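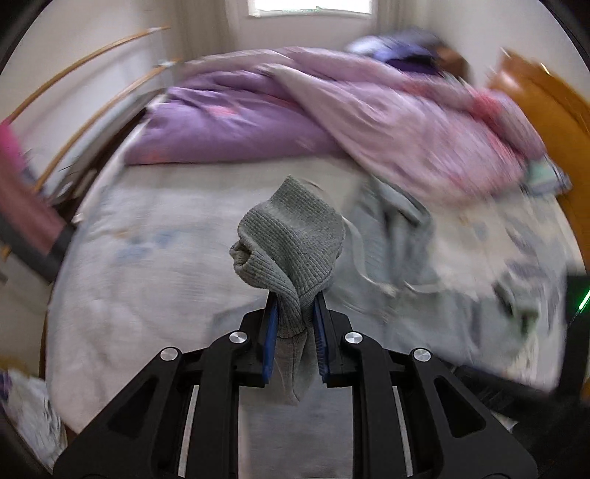
A comment under the February entry says the kick on Carrier sounds like it was recorded in the next room with the door shut, and that I should stop fooling with the reverb and fix the low end first. Fair enough! I grumbled over it for a whole evening and then went and fixed the low end.

01/04/2019, back room, Zustent

Carrier again. Still 69 bpm, still the same eight bars I've been dragging around all winter, but it finally moves a little. I pulled every plugin off the drum bus and started from the raw Ikmont outputs, one voice per channel, nothing on them. The kick on its own is fine. It has a nice fat thump and a short click and I had buried both. What I was hearing as "far away" was the kick and the bass line fighting over the same notes, plus a compressor I set up ages ago and forgot to turn off (it was ducking the whole bus every time the clap hit, so embarrassing).

So, first thing, high-pass on the bass synth at 50 Hz, gentle slope, and leave everything below that to the kick. Then I moved the bass notes a hair late, just the ones that land on the one. I did it by ear with the grid off. If anybody opens the session and sees those notes sitting crooked, please don't quantize them, they're supposed to look like that.

Ran the drums out to the Clateck and back. I tried it hot and I tried it polite. Hot gives you that squashed boogie handclap I keep going on about, but the hi-hats turn to sandpaper and the open hat smears right over the snare. Polite is prettier and kind of boring. In the end I printed 2 passes and put the hot one underneath with the top rolled off, pretty low in the mix, and the polite one carries the hats. The passes drift against each other because the Clateck won't hold speed until it's been on for a while, so I cut them into four-bar chunks and nudged each one. Tedious, but the slight wobble that's left is lovely on the claps, sort of a cheap chorus.

Note for whoever uses the Clateck next: the left channel drops out if you touch the input knob. Set it, take your hand away, wait for it to come back, go. I cleaned the pot and it's better than it was but I wouldn't trust it with a vocal.

The Ikmont is keeping patterns again since the battery swap. I saved the Carrier pattern and also dumped it to a file called 1618, which means nothing, it was late and I mashed the number keys. It's in the drums folder. There's an older dump in there with a proper name and that one is WRONG, it has the straight hats. Use 1618.

Chords: took the pad out of the verse completely. I love that pad and it was eating everything. The electric piano by itself has enough going on in the left hand, and now you can hear the little guitar chank on the offbeats that I thought I'd muted by accident. The pad comes back on the bridge, wide, with the filter opening over four bars. I want it slower than that but then it's still opening when the bass drops back in and it feels unfinished. Maybe draw the curve by hand.

Listened on the big speakers, then the kitchen radio, then earbuds on the walk to get a sandwich. On the kitchen radio the bass vanishes, so I doubled it an octave up through a bit of overdrive, barely there. On the earbuds the claps are too loud on the right. Haven't touched that yet.

To the commenter, if you come back: the door is open now, or at least ajar. Tell me if the kick is too much the other way, I've been in here too long to judge.

Still to do
- pull the right clap down
- redo the bridge filter curve
- find out why the session opens with the click track on
- rough bounce of Carrier with and without the talkbox, I keep changing my mind
- more blank tape, we're on the last reel

Shares 2 | Comments 0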